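March, evening

The second month of the change at Stuvell has closed. The packing line now runs with 19 staff on each shift, and those released from it have been moved to the teaching tables, where they carry out by hand the tasks the machines are to learn.

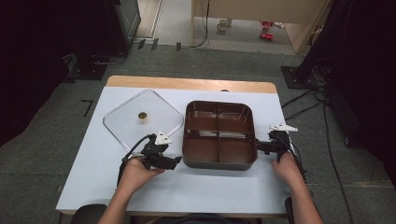 Retraining remains my chief concern. Staff with long service find the new duties lighter on the back but harder on the patience - 64 repeats of one task is a full morning. The brown tray with four compartments and the clear lid with the gold-coloured knob are handled with a gripper in each hand. I have asked Sperling for longer breaks.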